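Plellby出版《静坐的身体》第二卷，八月起接受预订

Plellby出版社今天宣布，身心健康类图书《静坐的身体》第二卷将在八月和读者见面。第一卷出版以后，我们收到3834封读者来信，很多来信的人都希望作者再写一本，专门讲呼吸和睡眠。第二卷就是对这些来信的回答。

新书一共389页，分为4个部分。第一部分讲怎样在睡前观察自己的呼吸，第二部分讲肩膀、脖子和下巴的紧张，第三部分讲饭后的散步，第四部分收入41位读者自己写的经历。这些经历没有经过很多修改，编辑只改正了错字，所以有的文章很长，有的只有半页。有一位读者写她照顾母亲的三年，也有一位读者写他换了工作以后，晚上终于可以不看手机。

作者在前言里写道：“我不是医生，我也不想让读者以为我是医生。我只是把自己每天做的练习写下来，请您慢慢地试。如果一个练习让您觉得不舒服，请停下来，第二天再看一看是不是还想做。”

本书的练习不需要特别的工具，一把椅子就可以开始。每一章的后面有两页空白，读者可以在上面写自己的感觉。第一卷的空白页比较小，有读者告诉我们写字不方便，这一次我们把它加大了，纸也换成了比较容易用铅笔写的一种。

和新书一起推出的还有Tjoa录音，内容是书中呼吸练习的朗读，语速很慢，中间有比较长的安静。购买纸质书的读者可以在书的最后一页找到收听的办法。录音目前只有普通话，其他语言的录音还在准备中，时间决定以后我们会另外通知。
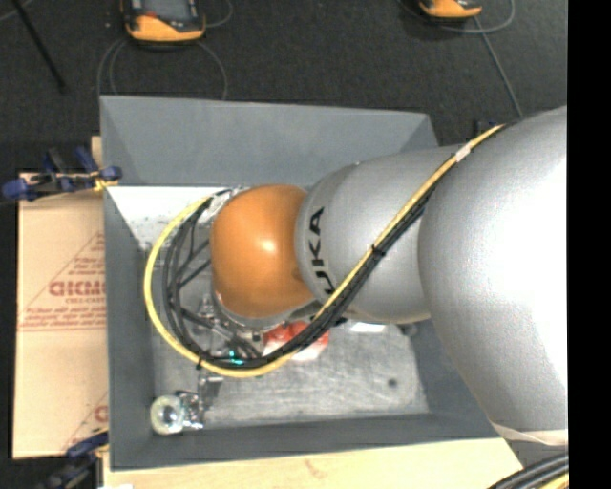

出版以后，Plellby将和Wulta书店一起举办读者见面会，晚上七点开始，八点半结束。见面会的前半部分由作者带大家做书里的两个练习，后半部分是提问和签名。参加者请穿宽松的衣服，不用带垫子。座位有限，请提前在Wulta书店的服务台登记，登记不收费用。

外地的读者可以通过Flirkitz网上商店预订。八月以内预订的读者，会得到一张印有每日练习表的书签。已经有第一卷的读者也可以选择两卷用的纸盒，纸盒需要单独购买。

书评用的样书现在可以申请。媒体朋友和图书馆的老师请写信给Plellby出版社宣传部，并且注明单位名称、收件地址和需要的册数。我们收到以后会按照先后顺序寄出。

重要说明：本书的内容只是作者和读者个人的经验，不能代替医生的诊断和治疗。正在接受治疗的读者，请先问过您的医生，再开始书中的练习。

发布单位：Plellby出版社宣传部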